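3.2 Utensils and storage

The second part of the project dealt with how hand utensils are stored in a shared teaching kitchen. The Havard kitchen was refitted in February, and its drawers are 800 mm wide with no dividers. Utensils of different material were being stored together, and students reported difficulty finding a given item during practical sessions. Our group was asked to propose an arrangement that keeps wooden and metal pieces apart without adding another drawer unit.

Each utensil was assessed for handle shape, provision for hanging and legibility of any markings. Markings matter here because the inventory sheet (adapted from the Jimalari template) identifies wooden items by the print on the handle.
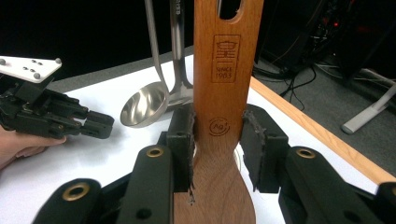 Figure 4. Wooden spatula, handle with oval hanging hole and "SINCE 1983" mark.

The spatula has a flat handle that widens into a rounded blade. The hanging hole is elongated, so the piece can be placed on a hook at a slight angle and will still settle vertically. The mark is dark brown on an orange-brown ground and was rated legible at normal working distance. A second, circular mark reads "Ag" and was entered in the notes column. Wood grain is visible along the handle, and no coating was assumed for the purposes of the care schedule.

Metal pieces were treated separately. Stainless steel utensils tolerate the dishwasher cycle used in the kitchen — the wooden ones are washed by hand and air-dried before going back on the rail. Our supervisor, Ivar Granström, recommended that anything with its own base be kept on the bench and left out of the drawer plan altogether.

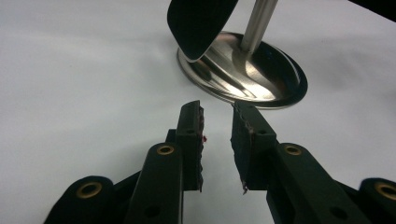 Bench items were allotted a strip along the rear of the work surface, 23 cm deep and 1000 mm long. The strip leaves the front clear for food preparation. A Flolteck rail with 6 hooks was specified for the wall above it, with the wooden utensils on the left and the metal ones on the right. Hook spacing was set by the widest blade in the inventory. Labour for fitting the rail is costed in section 5.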